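Sealing unglazed floor tile, penetrating vs. topical

Flooring and Tile > Maintenance
Thread started Tue 27 February

gritstone_kev
Looking for input on sealer choice for a ground floor utility room and hallway in Bloxham. Unglazed porcelain, matte, slab on grade, cement grout. The grout was sealed once by the previous installer, product unknown. Water dropped on the joints darkens them in under a minute, so whatever was there is gone. The tile itself darkens slightly and recovers.

Two candidates at the local supplier: Tronance 503, a solvent-based penetrating sealer, and Clollisix, a water-based topical with a satin finish. Price per gallon is close enough not to matter. Traffic is moderate, with wet boots in winter. I would like to avoid stripping anything in five years.

m_harrow
Penetrating. Topical coatings on a slab on grade are a moisture problem waiting for a wet spring. If vapor drive is high enough the film will cloud and lift at the joints first. Have you done any moisture testing?

gritstone_kev
Plastic sheet taped down for three days. No condensation, no dark patch on the grout. I know that is a crude test.

tallowbrook
Crude, and it only tells you about the days it was taped down. Repeat it in July if you can wait, when the ground conditions are different. If you can't wait, go penetrating and skip the question.

I disagree with the blanket statement on topicals, though. I have had one on a slab for years with no clouding. Prep was the difference: alkaline clean, neutral rinse, two full days of drying with a dehumidifier running. Most failures I have seen were residue under the film.

m_harrow
Residue causes poor adhesion. Vapor causes whitening. Different failures, and people mix them up. A dehumidifier dries the surface and does nothing about what is under the slab.

tallowbrook
Agreed that they are different. My point is that the first is far more common than the second.

pell_ottery
What is the absorption rating of the tile? If it is true porcelain at 0.5 percent or less, neither product will do much for the body. You would be sealing the grout and wiping the excess off everything else. In that case buy a small bottle and an applicator with a narrow brush, and do the joints only.

gritstone_kev
No data sheet. The box end in the garage says "Nillinel 319" and nothing useful. Supplier says discontinued. I was told porcelain, but the slight darkening makes me wonder.

pell_ottery
Weigh a dry offcut, boil it for five hours, let it soak overnight, towel it and weigh it again. Gain over dry weight is your absorption. Kitchen scales that read to a gram are fine if the offcut is big enough. A gain of 3 percent or more and I would treat the whole surface.

Also post a shot of the joints if you have one.

gritstone_kev
Hallway end, before cleaning. 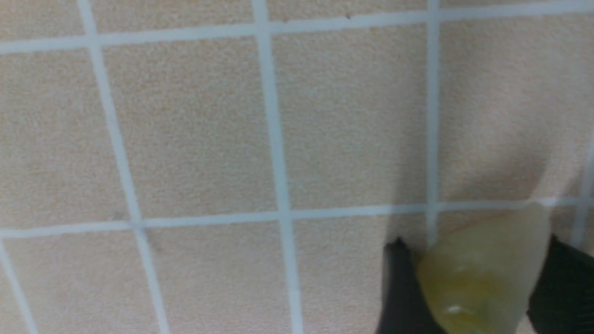

Offcut result: 3.4 percent gain. So it was sold as porcelain and is not. I repeated it with a second piece and got nearly the same number.

m_harrow
Then it is stoneware, and the full-surface penetrating treatment makes sense. Two thin coats, second one while the first is still damp. Wipe off everything left on the face before it gets tacky. Dried residue from a solvent sealer is miserable to remove, and it shows most on a matte finish.

tallowbrook
Do a test area behind the washing machine first. Some solvent products deepen the color of a light tile even when the label says natural look. Leave it three days before you judge it.

For scouring the joints beforehand, nylon brush only. If you use a pad, stay under 3000 grit or you will start to burnish the face of the tile near the joint and end up with shiny margins.

pell_ottery
I would leave pads out of it completely. Brush, alkaline cleaner, wet vac, rinse twice.

gritstone_kev
Going with the Tronance, test patch this weekend. Is acid wash needed at all? There is a light haze near the back door.

m_harrow
Only if the haze survives the alkaline clean. If it does, sulfamic, weak mix, pre-wet the joints so they don't take up the acid — and neutralize afterward. Then restart your drying time from zero.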